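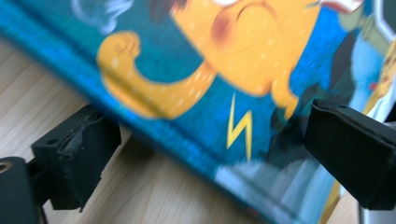 Hina Rizvi 回复：先别急着换控制盒。Skiltora 这一代手持夹爪，硬壳书打滑我碰到过，最后查下来跟电控没关系，是指垫。你先把左右两只对调一下，毛病跟着夹爪走还是跟着手走，一试就知道。另外曝光时间发我看看，抖成那样标签肯定丢。

8月22日
Alby Sheehan

工单 1365，状态：处理中
主题：双手夹硬壳绘本放书架，书在指垫间转动，左爪开合读数漂
站点：Enley
设备：Skiltora 手持夹爪一对，Barros 控制盒，腕部相机各一，头部相机一

补一下现象，前面那条写得太急。

任务很简单，桌上拿起绘本，双手夹住两侧，抬起来，插到伸缩书架里，松开。薄的软皮书没问题。硬壳的，特别是大开本，抬到一半书会绕着夹持点转，下边往外甩。操作的人本能地加力，一加力，开合读数往下走，松回去读数回不到原来的值。不是每次都有，十来次里能碰上一两次，烦就烦在这里。

回放的时候还有一个问题，腕部相机在抬书那一段糊得厉害，位姿解算会断一截，断完再接上，轨迹上有个小台阶。一开始以为两件事是一件事，现在看应该是两件，分开记。

已经做过的：
- 重启控制盒，没用
- 换 USB 线（左），没用。旧线也没坏，放回抽屉了
- 重新标零，当时好，夹了一阵子又漂
- 换桌子位置，让灯光均匀一点，标签识别好一点，滑还是滑
- 固件回退一版，没变化，已经升回来

按 Hina 说的对调。左右夹爪互换，线跟着爪走，控制盒端口不动。结果：打滑两边都有，没有明显跟谁走。读数漂跟着爪走，原来左边那只换到右手以后照样漂。所以漂是那只爪自己的事，端口和盒子可以排除。打滑是两只共有的，那就只剩指垫和手法。

手法这块多说一句。换了个人夹，换了夹法，夹书脊那侧和夹开口那侧差别挺大。开口那侧有封面封底两块板，中间是纸，一夹会往里塌，塌了以后接触面就变成两条边，转得更容易。书脊侧硬，稳得多。但采集规范里没规定夹哪边，也不打算规定，任务本身就是要各种姿态都有。所以不能靠规定手法来解决。

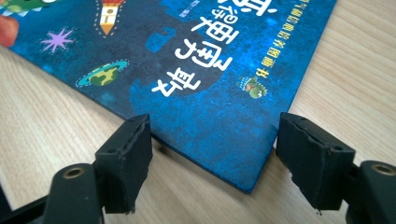
本文字数：3,264　阅读时长：8 分钟

接着查指垫。

拆之前先看了磨损。两块垫子上沿都毛了，有一块角上翘起来一小片，按回去又弹起来。侧面还行，主要是上沿。想想也合理，从桌面上铲书的时候垫子贴着木头蹭，硬壳的边又利，来回就是刮这一条。

问题是，上沿正好是书平放时最先碰到的地方。这里一毛，书边不是贴在面上，是卡在碎边里，抬起来那一下碎边一让，书就转。拿手指捏着垫子搓了几下，掉渣，桌上一层黑末。

手上能试的垫子有三种，都装了一遍：

A 原装垫，新的。从备件袋里拿的，没用过。抓力好，硬壳不转，软皮也行。缺点是不知道能撑多久，旧的那副就是这种，磨成这样了。

B Jollov 的硅胶垫，厚一点。抓力最大，书基本不动。但是黏，松开的时候书会跟着爪走一点，插进书架以后往回带，书歪。有一次把书架也带动了。另外厚度变了，开合零点得重标，标完最大开口小了一截，厚的那几本书边夹不太进去。

C Jollov 的硬垫，带横纹。耐磨应该最好，但夹光面封皮等于没有，刚抬起来就开始滑，试了几下就拆了，没记录。

结论偏向 A，定期换。B 留着给软皮类任务，不混用，混用以后读数没法比。C 退掉。

Hina 问有没有试过把 B 裁薄。没有。裁不平，裁不平比不裁更麻烦。要是 Jollov 能直接供薄的再说，已经发邮件问了，还没回。

装垫子的时候顺手查了铜嵌件。螺丝拧到底再退一点会晃，漂的那只爪有一颗明显松，另一只是紧的。拧紧，点了一点螺纹胶（低强度，别用高强度，下次拆不下来要骂人），等胶干了重新标零，再夹。读数目前没再漂。不敢说就是它，再跑一天看看。如果是它，机理大概是指臂根部有微小的活动量，用力的时候臂先让一下，编码器跟着走，松开以后让的那点没全回来。控制盒里看到的就是零点在爬。

这里提个要求，下一批夹爪出货前能不能把这几颗都点胶。我们自己点也可以，但每只爪都得拆，拆一次标一次，半天就没了。

相机那条单独说。

腕部曝光现在是自动，室内灯压得比较暗，自动就往长了走。手一抬，画面全是拖影，封面上的字和图都拉开了，特征点没几个能用的。改成手动，曝光压短，增益往上提，噪点多了但边缘能留住。位姿断的那一段短了很多，没完全没有。动作特别快的时候还是会断。

试过的组合：
- 曝光自动，增益自动：断得最多
- 曝光固定短，增益自动：好很多，但明暗会跳，书翻过来一片白的时候增益猛降，后面几帧发黑
- 曝光固定短，增益固定：稳，暗处看不清，桌面够用
- 再加一盏灯：最好。但灯放哪边都有影子，夹爪的影子压在书边上，还在调位置

先按第三种跑，灯的事不挡进度。 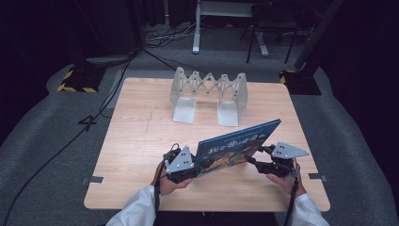 头部相机这边反而一直没断过，夹爪上那两块三角标板够大，距离也合适，偶尔右边那块放得太平，角度一斜识别率往下掉，手腕转回来就好了。所以腕部断的时候可以拿头部的轨迹补，Barros 的软件里有这个选项，默认关着，在高级设置第二页，找了半天。打开以后台阶基本看不到了。

但是注意，打开之后时间戳要重新对。两路相机不是同一个时钟，默认的偏移是出厂值，跟我们现在的接法对不上。第一次没对就导出，轨迹看着很顺，跟画面一比手比书先到，整批重来。对的方法：两只爪同时快速合拢一下，听见响，在两路画面里各找合拢那一帧，差值填进去。每次重新上电都做一遍，别偷懒。

旧数据怎么办。受影响这一批一共 852 条，全打了标记，没有删。分两步筛：
第一步，看开合读数起止差，超过阈值的挑出来，重算零点，能救就救。
第二步，看位姿有没有断，断的用头部补，补不上的丢。
筛选脚本在共享盘，名字里有 refit 的那个，别用老的，老的阈值单位写错了，是毫米写成了厘米，几乎什么都筛不出来，之前一直以为数据很干净就是这么来的。

脚本跑完结果贴在这条工单下面，不另开。

书架的问题，有人在群里问是不是书架太轻导致插不进去。不算主要原因，用 A 垫之后插入很顺，位置偏了也能蹭进去。用 B 的时候书架会被带着走，那是垫子黏。先不固定书架，固定了任务难度就变了，和二月那一批没法放在一起用。

再记几个小坑，给后面接手的：

1. 换垫子一定成对换。只换一边，两边摩擦不一样，书会往旧的那边斜，看着像是人手没端平，其实不是。

2. 换完垫子先空夹再标零。新垫子会有一点压缩，不先夹几下直接标，标出来的零过一会儿就不准。这个跟上面说的漂很像，别搞混。

3. 垂下来的黑带子收一收，有一次勾到桌边，手往上抬的时候顿了一下，读数里有个尖峰，查了很久才知道是它。

4. 控制盒的灯闪黄不用管，闪红才停。说明书中文版写反了，Barros 那边说下版改。

5. 桌面上的黑末及时擦。落在书封上再夹，滑得跟抹了粉一样，A 垫新的也滑。干布就行，别用酒精，木头桌面会花。

给 Hina：你要的曝光设置和对调前后的读数曲线都传了，看附件目录，文件名带 swap。你说跟电控没关系，打滑这条对上了，漂那条严格说也是机械的，所以控制盒不换，省了。另外你那边的爪要是同一批的，也去摸一下铜嵌件那几颗螺丝，不用拆垫子，用手掰指臂能感觉出来。

Hina Rizvi 回复：摸了，有一只也松。我这边读数没漂是因为夹的都是小盒子，力小，没暴露出来。螺纹胶型号发我。B 垫那个黏的问题，撒一点滑石粉能好，不过管不了多久，而且你刚说了黑末会滑，估计你不会喜欢。

不喜欢。胶的型号发你私信了。

还没弄完的：
- 左爪点胶后再跑一天，看零点（Alby）
- 灯的位置（谁有空谁弄，先放着）
- Jollov 薄硅胶垫，等回信
- 原装垫再订一批，备件袋里只剩 2 副了，一副装上了就更少，今天就得下单
- 更换周期定多少。现在没依据，先按看到上沿起毛就换，等攒出数来在定
- 采集前检查表加一行指垫，一行螺丝

状态先不关，等跑完这一天的读数。优先级从高调到中，采集可以继续，用 A 垫，曝光按第三种，头部补偿打开，时间戳记得对。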